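Zostus drive-handling comparison

The Zostus comparison is a bench procedure for testing robotic grippers on the removal and handling of 3.5-inch hard disk drives in desktop computers. It was drawn up at the Pomare laboratory to choose an end effector for small-batch computer dismantling, a task in which cases, brackets and cable routes differ from one unit to the next.

Background

Earlier work at Pomare used suction cups. These held well on smooth drive covers but lost grip where a label had lifted, and they could not operate a latch or pull a connector. The laboratory therefore limited the later comparison to finger grippers.

Grippers compared

The procedure covers 4 grippers. Two are parallel-jaw units with flat rubber pads. The third, the Lelus, is a linkage gripper whose fingers can close on narrow parts. The fourth, the Stosano, has three fingers and was included as a general-purpose reference. All are mounted on the same arm through a common adaptor plate, and all use the same motion controller, so that differences in cycle time can be put down to the gripper and its finger geometry.

Procedure

Each trial has three stages: approach, grasp and transfer. The arm moves to a taught position, the fingers close to a set force, and the part is carried to a set-down point. A trial is void if the operator touches the part or the arm. Two camera views are recorded, one from the wrist and one from a fixed mount covering the bench. The fixed view is used for scoring. The wrist view is kept for the study of finger placement and is not scored.

Results

Of 1,006 trials in the first series, 542 used the linkage and three-finger grippers. The parallel-jaw units had the shortest cycle times on bare drives but the highest number of failed grasps on parts held in a bracket. The Lelus had the fewest slips on connectors. A second series of nearly 200 trials, begun in November, repeated the connector stage with a lower closing force.

Limitations

The taught positions assume that the case lies flat and is not moved during a trial. Results are not directly comparable with those from vision-guided systems.
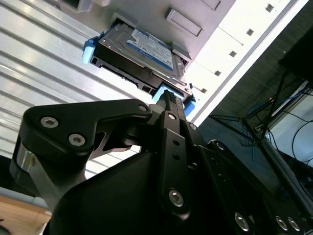
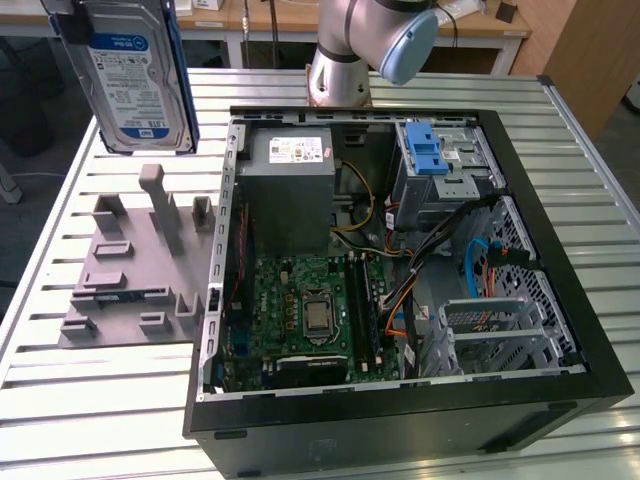 Hard disk drive handling, with a black gripper at a connector block (first picture) and an open desktop case on a slotted work table (second picture).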